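About Us

Gutiseo is a private training school for officers and senior enlisted staff. We teach military history, staff planning and leadership to people who are serving now, people who have just left and civilians who work beside them. Our main campus is at Morkum, with a smaller teaching site at Matubbar.

The school started with one staff planning course and a class of 30. Today we offer 86 courses, from two-day workshops to the full command program, which begins each September. Class size is still capped at 30 for anything that involves a planning exercise.

What we teach

Most students come to us between postings, often before their first job on a battalion or brigade staff. They learn to write orders, run a briefing and read a campaign from both sides. History is a large part of the work. Each command student picks one past operation, studies the records and defends a written account of it in front of the class.

We also run the Sunon Program for people moving from uniform to civilian work. It covers resumes, interviews and project management – plus a short block on logistics and technical jobs, the two fields our graduates ask for most.

Our staff

Instructors are former officers and noncommissioned officers, along with historians who have taught at college level. All of them teach. We do not employ full-time administrators above department level.
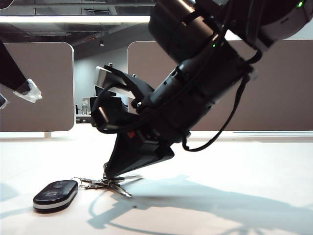

Keys under the gripper on a white tabletop.

Facilities

Morkum has a lecture hall with 200 seats, a map room and a reading room with unit histories and printed memoirs. Matubbar has classrooms only. Students at either site may borrow books by mail.

Applications are open all year. Command program applicants need a letter from their current or last commanding officer.

Page last updated 06/07/2025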